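暮らしの道具と片づけ 第4回 配布メモ
コードをしまう、コードを出しておく

前回の食器棚の回、感想をたくさんありがとうございました。全部読みました。「皿は減ったけれど、棚の下のコードの山はどうすれば」という声がいくつもあって、それなら予定を入れかえて今回はコードの話にしよう、と決めました。布ものの回は次にまわします。楽しみにしていた方、ごめんなさい!

欠席した人もこのメモで追いつけるように書いていますが、実際に巻いてみないと分からないところが多いので、手もとに電源コードを一本置いて読んでください。延長コードでも、使っていないスタンドの線でもかまいません。ただし、必ずコンセントから抜いたものにしてください。

1 まず全部出す

わたしが自分の家でやったときは、引き出しひとつ、紙袋ひとつ、それからテレビ台の裏から、全部で40本出てきました。いやあ、こんなに飼っていたのかと思いましたね。床に広げると足の踏み場がなくなるので、食卓の上でやるのがおすすめです。明るいし、腰も楽だし、何より「夕飯までに終わらせないと食べられない」という締め切りができます。

並べ方は、長さ順でも色順でもなくて、「何につながるか言えるかどうか」で分けます。言えるものは右、言えないものは左。このとき左の山を見てがっかりしないこと。わたしの場合、言えないものが13本ありました。うち一本は、とっくに手放した加湿器のものでした(本体を手放すときに、なぜ線だけ残したのか自分でも分かりません)。

左の山は、すぐ捨てなくていいです。袋に入れて、袋に月だけ書いておきます。7月なら「7月」。次の衣替えのころに開けて、それでも言えなかったら手放す。授業でケリー・フォザギルさんから「機器のほうに印をつけておけばよかった」という意見が出ましたが、まったくそのとおりで、残すと決めたものには線と本体の両方に同じ印をつけてください。マスキングテープで十分です。わたしは線の側だけに書いて満足していた時期があって、二度手間になりました。

自治体によって電線の出し方は違います。不燃ごみのところもあれば、小型家電の回収箱に入れるところもあるので、そこは各自で調べてください。毎回ここで質問が出るのですが、住んでいる場所がみなさんばらばらなので、わたしには答えようがないのです。

2 傷みを見る

残すほうの山も、しまう前に一度、端から端まで指でたどります。プラグの首のところ、それから機器に入る根もと。曲げぐせのつきやすい場所なので、ここは丁寧に。ひびがある、中の金属が見えている、さわるとそこだけ硬い、変色している、プラグの刃がぐらぐらする。ひとつでも当てはまれば使いません。テープを巻いてごまかすのもなしです。うちの祖母はこれをよくやっていて、いま思い出すとひやっとします。

ほこりは乾いた布でふきます。べたつきがあるときは、固くしぼった布でふいてから乾いた布、そのあと完全に乾くまで置いておく。洗剤をじかに吹きかけるのはやめましょう。プラグの刃のあいだにたまったほこりは、古い歯ブラシがいちばん早いです。毛先の開いたやつでいいですからね、新品をおろさないように。

なお、線そのものに異常がなくても、使っている最中に熱くなるものは要注意です。これは抜いて並べた状態では分かりません。ふだん使っているときに、たまに気にしてあげてください。

3 巻く

さて、いちばん盛り上がった巻き方です。

やってはいけないほうから言うと、機器の本体にぎゅうぎゅう巻きつけるのがよくない。ドライヤーでやっている人、手をあげてくださいと言ったら、ほとんど全員でした。わたしも長年やっていました! 根もとが毎回同じところで折れ曲がるので、そこから傷んでいきます。ひじと手のあいだにぐるぐる巻く方法も、早いのですがねじれがたまります。ほどいたときにくるくる縮れて、まっすぐにならないコードがあったら、たいていこれです。

おすすめは、ゆったりした輪にする巻き方。片手で端を持って、もう片方の手で輪をひとつずつ足していきます。線が「こっちに曲がりたい」と言ってくる方向があるので、逆らわずについていく。力を入れて形をそろえようとすると、かえってねじれます。大きさは手のひらより少し大きいくらいで、細い線ならもう少し小さくしてもいい。輪ができたら、面ファスナーのバンドか、やわらかいひもで一か所だけとめます。輪ゴムは時間がたつと溶けて線にくっつくことがあるので、わたしは使いません。針金入りのビニールタイは、食パンの袋から取っておいて使っている人がいましたね。軽くひねるだけなら悪くないと思います。

ジェイミー・ピッカリングさんは、音響の手伝いをしていたとかで「八の字巻き」を見せてくれました。順の輪と逆の輪を交互に重ねるやり方です。長い延長コードには本当に向いていて、投げるとするっと伸びます。ただ、家の中の短い電源コードだと、輪が三つもできないうちに終わってしまうので、わたしは長いものだけにしています。逆の輪のところで端が輪の中をくぐると、伸ばしたときに結び目になるので、そこだけ注意です。
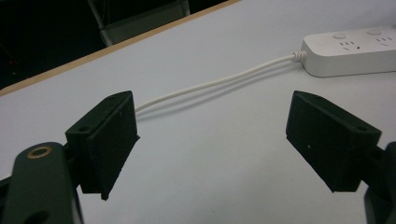
それから、平たいコードの話をしておきましょう。二本の線が横に並んでくっついている、あの形です。丸い太いコードと違って、曲がりやすい向きと曲がりにくい向きがはっきりしています。平らな面にそって曲げると素直に輪になるのに、横向きに曲げようとすると、とたんに言うことを聞かなくなってひっくり返る。だから巻くときは、リボンを巻いているつもりで、いつも同じ面が内側に来るようにします。コツはほんとうにこれだけ。テーブルの上に一度すうっと伸ばして、途中でひねれていないか見てから巻きはじめると、仕上がりがぜんぜん違います。

二本の線のあいだの溝に爪を入れて裂かないこと。これも言っておきます。意外とやりたくなるんですよね、さけるチーズみたいで。

くせがついて波打っているコードは、まっすぐに伸ばして、しばらく平らなところに置いておきます。急いで熱湯やドライヤーで伸ばそうとした、という体験談がありましたが、まねしないでくださいね。一晩置いてもまだ波打つなら、もうそのままゆるく巻いてしまってかまいません。

4 しまう場所、出しておく場所

巻いたものは、箱に平らに入れるより、立てて入れるほうが見つけやすいです。牛乳パックを切ったものでも、靴箱に仕切りを入れたものでもいい。印をつけた面が上に来るようにします。上に重いものをのせるのはやめましょう。せっかくゆるく巻いたのにつぶれてしまいます。

いつも使う線は、毎日巻かなくていいです。わたしはここ、声を大にして言いたい。毎日しまうと決めた人ほど、三日でいやになって全部やめてしまいます。出しておくと決めたら、今度は通り道を決めます。歩くところを横切らない。家具の脚で踏まない。じゅうたんの下を通さない。机の上を通すなら、湯のみやカップを置く場所と離す。引っぱったときに何が落ちるか、一度想像してみるといいです。

余った長さをどうするか、という質問がありました。使っている最中の電源コードは、束ねてきつくしばらないでください。熱がこもります。長すぎるなら、延長コードのほうを短いものにかえるのが本筋です。壁ぎわでゆったり遊ばせておくぶんには、見た目は少々だらしなくても、わたしは気にしません。

宿題

自宅のコードを3本だけ選んで、傷みを見て、ふいて、巻いて、印をつけてください。全部やらなくていいです、3本でいい。うち一本は、できれば平たいものを。巻きにくかったところがあれば、どこでひっくり返ったかをメモして持ってきてください。次回のはじめに、隣の人と交換してほどいてみます。

持ち物は、面ファスナーのバンド(なければひも)、油性ペン、マスキングテープ。次回の布ものの回でも同じペンとテープを使うので、そのまま袋に入れておくと楽ですよ。はさみはこちらで用意します。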